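Filed under: Bench Guides > Arms and Grippers > Set-up

Setting up the Drullness cell, part 3: squaring the arm to the chessboard

By now you should have the simulator installed and the room file loading without complaints. If you're still getting a blank grey window, go back to part 2 and check your graphics settings before you read any further. I lost most of an evening to that one in July.

This part covers the arm mount, the board position and the gripper height. I built the Drullness cell in simulation first, and I'd suggest you do the same even if you've already got a real arm in a crate somewhere. Crashing a pretend gripper into a pretend pawn costs you nothing!

Before you start

You'll want the Gasen controller panel open on one side of the screen and the room view on the other. Set the arm speed to 100 mm per second for everything in this part. The slider goes up to 400 and it's tempting, I know, but leave it alone for now.

Caution: if you've linked the controller to a real arm, unlink it before you go on. The Gasen panel will happily send the same moves to both, and it doesn't ask first.

Fixing the base

1. Select the arm and choose Detach. The joints go limp on screen, which looks alarming the first time and is perfectly fine.

2. Move the base to the back left corner of the table. I tried it in the middle of the long side first and the elbow kept folding over the board at awkward angles. From the corner it has room to come up, bend and drop down over the pieces.

3. Set the base height to match the tabletop, then choose Attach. If the arm sinks or hops when you press it, the two surfaces are overlapping. Undo, raise the base by one step and try again.

4. Save. Give the file a new name so you've still got the old one to go back to.

Note: the rust on the tabletop is only a surface texture. It has no height, so the pieces and the board sit flat wherever you put them. Someone wrote to me asking how to scrub it off – swap the texture in the Bawa materials folder if it bothers you. I've grown rather fond of it.

Placing the board

5. Put the board in front of the arm. It can sit at an angle to the table edges, and mine does. What matters is that the controller knows the angle.

6. In the Gasen panel, open Board and press Teach Corners. Drive the gripper to each corner square in the order the panel gives you, pressing Store every time. Go slowly and look at it from directly overhead, as the side view will fool you.

7. Press Check. The gripper visits a few squares by itself with its fingers down. If it drifts further off centre as it crosses the board, you've stored two corners the wrong way round (I do this constantly) and you'll need to teach them again.

Setting the gripper height

8. Open Heights and set Travel to 300 mm above the tabletop. That clears the tallest pieces with plenty to spare.

9. Set Approach to 100 mm. The arm slows down here before going in for a piece.

10. Bring the gripper to its rest pose: wrist folded over, fingers pointing straight down, held just behind the board on the side nearest the base. Press Store Rest.

Caution: watch the upright grey panel at the back of the table. It's a solid block as far as the simulator is concerned, and the rest pose puts the gripper fairly near it. Under Obstacles, make sure the panel is ticked. If it isn't, the arm will plan a path straight through and then stop with a collision error halfway.

11. Run a single move, one pawn forward one square. If the piece tips as it's let go, lower the release height a touch and repeat. If the arm won't go at all, you've probably left it detached. Save again once you're happy.

You can leave the server cabinets and the shelf cart where they are. The arm can't reach them, so they don't need to go in the obstacle list, and every extra item makes the planning a little slower. In the Pronstead version of the room file the cabinet lights can be switched off under Extras if you find them distracting.

Part 4 goes into teaching captures, and where to put the pieces that come off the board.

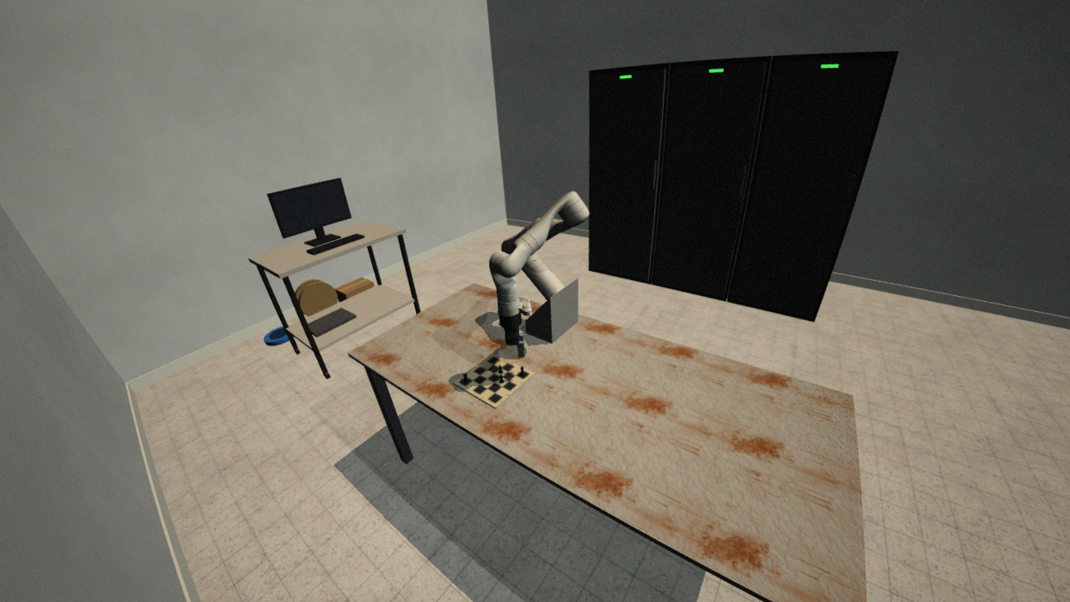

Drullness cell in the simulator: arm at the back left corner, gripper pointing down by the board.

Related guides
Part 2: Loading the room file
Part 4: Teaching captures
Gasen panel: what the error messages mean
Swapping textures in the Bawa materials folder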